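**Trace mineral bolus vs loose mineral for spring calvers**

**hollin_edge** wrote:

Looking for figures from anyone who has moved from loose mineral to a bolus on suckler cows. We run Stabiliser and Angus crosses on peaty ground with high molybdenum. Forage analysis came back in August and copper is marginal once you allow for the antagonists. Selenium is low as well.

At present they get Jastell loose mineral in covered feeders from housing onwards. Intake is uneven. The older cows hog it and the heifers barely touch it. Quote in hand for the Osum slow-release bolus, two per cow, before housing.

Questions:

1. Did blood copper hold through to turnout?
2. Any losses from regurgitation?
3. Worth doing bulls at the same time?

---

**Liis Sepp** wrote:

We changed over 4 years ago. Cows here are Simmental cross, calving from February. Bloods taken at housing and again before calving, same animals each time. Copper stayed within range on all of them. Selenium the same.

Regurgitation is mostly down to technique. Get the gun over the back of the tongue, wait for the swallow, hold the head level afterwards. If the head goes up too high you risk the windpipe. Keep them in the race for a few minutes and look along the floor before letting them out.

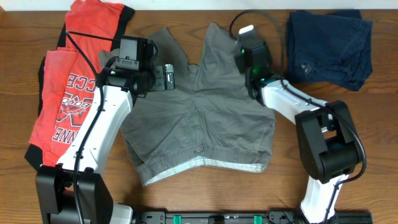 On bulls, yes, but check the weight band on the packet. Ours are done at the same time as the cows and go through the fertility test seven weeks later. I would not give the adult size to anything under the stated minimum – the small one exists for that reason.

---

**drumbrae** wrote:

Disagree with going straight to a bolus. Blood copper tells you very little about reserves. The liver will be drained long before plasma drops, and equally you can have a loaded liver with normal bloods. Ask the abattoir for liver samples from your next culls and spend the money once you know.

We lost a good Limousin cow to copper poisoning. Cake, bucket and bolus all supplying copper, and no one had added it up.

---

**hollin_edge** wrote:

Fair point on livers. There are 7 culls going this back end so I can ask for samples from those. No cake fed to the dry cows, silage and straw only. The Jastell would come out completely if the boluses went in.

---

**Liis Sepp** wrote:

drumbrae is right about stacking sources, and I should have said so. We stopped all other copper when we changed. I still think bloods are useful for selenium and iodine, less so for copper.

---

**tup_and_heifer** wrote:

Has anyone costed it against a drench? We use Nilari drench on 200 cows, twice over the winter. Cheaper per dose but you handle them twice, and handling in-calf cows in January is nobody's favourite job.

---

**drumbrae** wrote:

A drench gives you a peak and then a trough. Fine for cobalt in lambs, poor for selenium in a cow carrying a calf. If they must be run through anyway for fluke or scanning then the labour argument changes.

---

**tup_and_heifer** wrote:

They are run through anyway, for both. Calf vigour has been acceptable and retained cleansings are low, so I see no trough that matters.

---

**drumbrae** wrote:

Then your ground is kinder than ours. On high molybdenum I would not rely on it.

---

**espiritu_angus** wrote:

Pedigree herd, Espiritu prefix, similar peat. Have the water tested too. Our borehole was high in iron, which locks up copper much as molybdenum does, and we had blamed the silage. Switched the troughs to mains and the brown tinge went from the black coats by the following summer.

---

**hollin_edge** wrote:

We are on a spring supply, never tested for iron. Will send a sample off with the livers and hold the bolus order until both are back. The heifers stay on the Jastell in a separate pen for now so they can get at the feeder.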